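Chapter 4
Learning by Hand: A Visit to Hulleck

Each spring the workshop at Hulleck opens its doors for one afternoon. Visitors expect robot arms and safety cages, and there are some of those. Most of the afternoon, though, is given to a simpler tool: a gripper held by a person, who does a household task with it while a camera records the work.

Theresia Rainer led the demonstration described in this chapter. She began with kitchen tasks – picking up a spoon, moving a chopstick from one place to another – and asked visitors to say which they thought would be hardest for a machine.

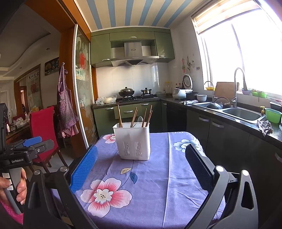
Most of them chose the heavy objects. Rainer's answer was that thin, light things cause more trouble, as a small error in the angle of the fingers is enough to miss them. Her group had recorded 678 attempts at one such task and kept those in which the object was clearly in view.

We return to her recordings in Section 4.2. Before reading on, pick up a pencil using only your thumb and one finger. Note where you grip it, and whether you turn your wrist before or after your fingers close.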